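Wednesday, June 8, 2022
By the author

The passenger ferry that connects Ollach with Grurkby will resume its summer timetable at the end of this month, and I have received several inquiries from readers who are considering the crossing for the first time. Having completed it again in both directions, I am able to set out the present arrangements in some detail.

The vessel on the route is the Bratell, which carries 200 passengers and no vehicles. It has two enclosed saloons and an open upper deck. The lower saloon is the quieter of the two and is fitted with tables; the forward saloon has the better windows and fills within minutes of boarding. Passengers who intend to work or read during the crossing are advised to go below at once. Those who are subject to seasickness should remain near the stern, where the motion is noticeably gentler once the ship has left the shelter of the bay.

The crossing takes 4 hours in fair weather. Departure from Ollach is at 7 in the morning, and the gate is closed promptly. On my outbound journey, two passengers who had stopped to purchase coffee on the quay were refused boarding, and I cannot fault the crew for that decision. The terminal itself opens an hour earlier and offers seating, restrooms, and a ticket window that accepts cards.

Meals on board are provided by Ait Brahim, a family firm that took over the galley last season. The improvement is considerable. Breakfast consists of eggs, flatbread, olives, and a very good lentil soup, and is served until the supply is exhausted. The prices are posted at the counter and are fair for a ship. I would recommend the soup in particular on the return sailing, when the upper deck can be cold even in August.

Grurkby rewards an overnight stay. The stone pier at which the ferry ties up was completed in 1817, and the date is cut into the step at its landward end. The former customs house stands opposite and is open to visitors in the afternoon. The harbor walk begins behind it and follows the water as far as the lighthouse, with benches along most of its length. The surface is level for the first portion and rough thereafter, and suitable shoes should be worn.
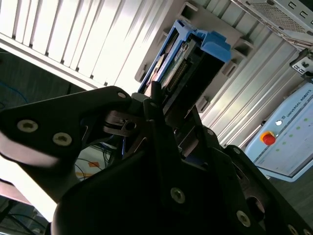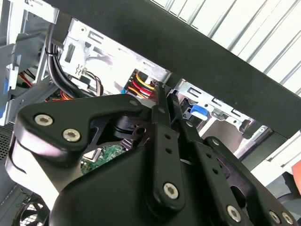 Accommodation in the town is limited to two inns and a number of private rooms. Reservations should be made before the ferry ticket is purchased, as the ticket may be exchanged but the fare is not refunded. I stayed at the inn nearer the pier and found it clean and well managed, although the bells of the church next door are rung early and at length.

The return sailing leaves in the middle of the afternoon. Luggage is collected at the foot of the gangway and placed in racks on the lower deck, and it cannot be reached again until arrival. Coats and medicines should therefore be kept in hand. The autumn timetable has not yet been issued, and I will publish it on this page when I receive it.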